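Projects > Palska > Teaching group > Minutes

Search this section Go

Palska teaching group, minutes, December 2025

Present: Neema Mugo, Kwesi Abubakari, the two from Rampersad (on the phone, bad line again), and me, typing as fast as I can, so shout if I've got you wrong.

We started with the cloth task, and I've put these in so the Rampersad end can follow what we were on about.
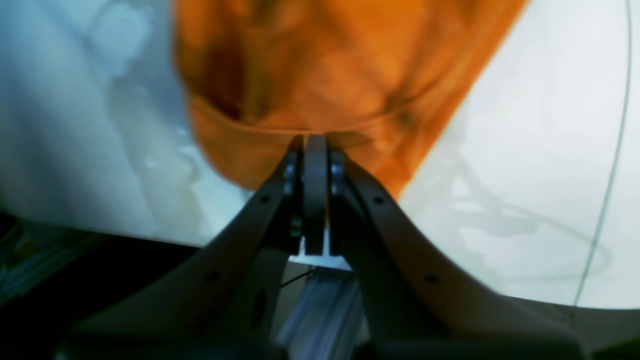
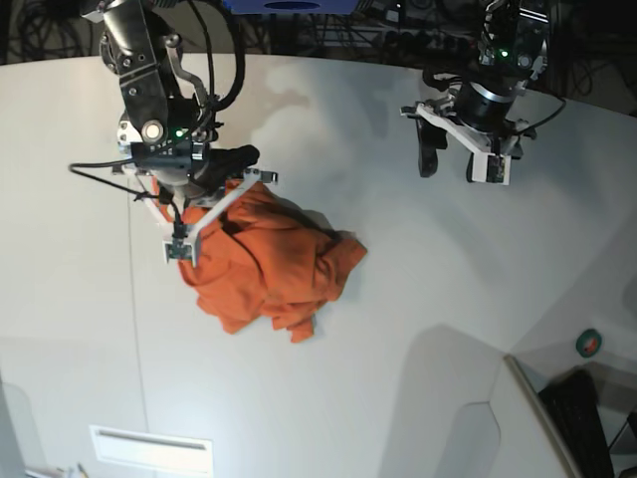
The orange cloth is in all of these except the next one. 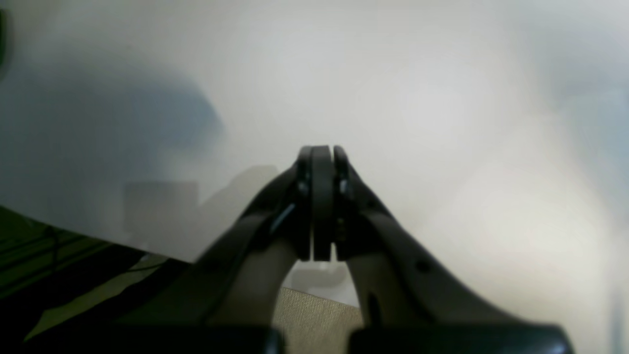
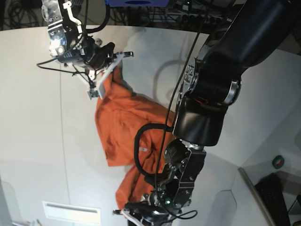 Kwesi went first. He's been driving both arms by remote control and reckons the hard bit is getting hold of one layer of fabric and leaving the one underneath alone. He wants us to slow right down before each grab, and I'm with him on that (I rush it every time, I know!). Neema would still like to try guiding the arms by hand for the first lift, then going back to the remote for the folding. We argued over this for ages and agreed to do three runs each way before anyone says another word about it.

Then the big one, how many demonstrations we need. The plan from August said 300 and we're all sticking with that, though Kwesi would like it written down that he thinks it's a lot of folding for one pair of thumbs. Written down! Neema will share the driving, seven runs at a go and then swap, and whoever is resting does the notes.

We had a bit of a chat about bad runs too. If you drop the cloth and pick it up again, keep the run and mark it as a recovery. If you stop halfway to answer the phone, bin it. Rampersad asked whether a messy fold counts as finished, and Neema said yes if the corners are in, no if there's a sleeve or a flap left sticking out. I'll add that to the sheet.

Umow want to see the task done live when they come over to Zerkomthorpe. No date from them yet. I'm chasing.

To do:
Kwesi: write up the slow grab so we all do it the same way
Neema: set up the hand-guided runs
Me: new sheet, ring Umow
Rampersad: send back the labels for the last batch, please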